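About Pruddale School of Home Economics

Pruddale School of Home Economics was founded in 2000 to teach cooking, household budgeting and kitchen safety to adults and older teenagers. The school is governed by a board of trustees and is funded through tuition, grants and an annual appeal held each May.

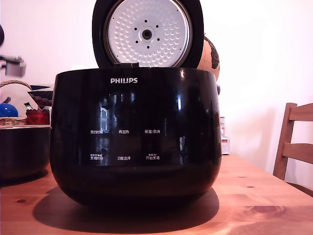 Enrollment for the current year stands at 122 full-time students. A further 981 people attend evening and weekend courses at the Gaillard Street building, which houses the teaching kitchens, the library and the student office. Classes are kept small, and each student is assigned an adviser for the length of the program.

The full-time certificate takes 2 years to complete. First-year students study nutrition, food storage and meal planning. In the second year they choose between the family services track and the catering track, and they complete a work placement with a local employer.

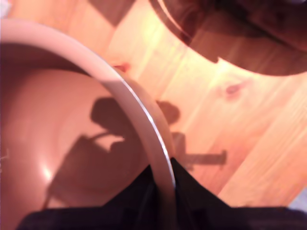
Placements are arranged through the Dolto Fund, which also pays travel costs for students who live outside the town. Applications to the fund are reviewed each term, and awards do not have to be repaid.

Admission is open to all applicants aged 16 and over. No earlier training is required. Applicants whose first language is not English may ask for language support when they submit their forms.
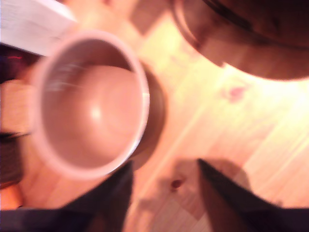 Reading time: 2 minutes

Course records and grades are held in the Nusix student system. Requests for transcripts should be made in writing to the student office.

Page last reviewed: 31 March 2023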